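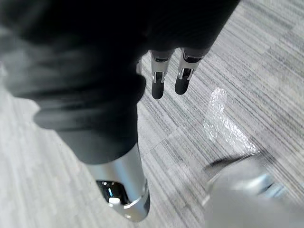

Black cover over the arm, silver section coming out underneath.

Kendville open day, quick notes before I forget it all. Went with Elba Fuentealba and her two boys. Doors at 10, we got there at 10:40, parking was a field and then a long walk along the fence. Wear real shoes.

The site used to be the Zapata paper mill. Most of it is now small firms renting by the bay, and once a year in May they all open up. Free, but you want the map from the front desk, the signs are useless past the boiler house.

Started with the old mill side. Fermín Lucero led our group, he worked the dryers there for 13 years and still talks like the shift starts in five minutes. Great guide. Showed us the pulp pit, the roller hall (one set of rollers left, the rest went for scrap) and the river gate. You can smell the river in the hall. He said they made 600 reams on a good shift and then argued with himself over whether that was before or after the second line went in. Never settled it.

Boys loved the whistle. They let kids pull it on the hour. Cover your ears, I mean it.

Then the tenants. Prekar does bookbinding, mostly repairs — family Bibles, school yearbooks, one huge atlas with its spine off. Hedvig Lunde was sewing pages the whole time and talking to people without looking up. You could try folding a section yourself. Mine came out crooked, Elba's was perfect of course. They sell blank notebooks at the door, I got one with a green cloth back and now I'm afraid to write in it.

Trustura is the box and packaging place, upstairs. Crowded when we came thru, stood at the back for most of the talk. It was on paper grades and why cheap boxes go soft at the corners. More interesting than it sounds. Fidel Toledo took questions after and someone kept him on glue for ages.

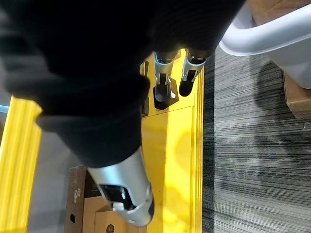
Silver gripper over yellow and cardboard.

Lunch was the weak spot. One truck, one line, 13 dollars for a sandwich and they ran out of the good bread before noon. Bring your own and eat by the river gate, there are benches.

Skipped the print shop, line was down the stairs. Damián Ulloa gives a slide talk on the 1950s strike in the old canteen at 2, we caught the second half. Seats go fast, they only printed 300 handouts for the whole day and I didnt get one. If anybody has a spare I'd like a copy.

Bathrooms: by the front desk, and one more behind the canteen with no sign on it. Last tour of the mill side leaves at 3:30. We were back at the car by 4, boys asleep before the bridge.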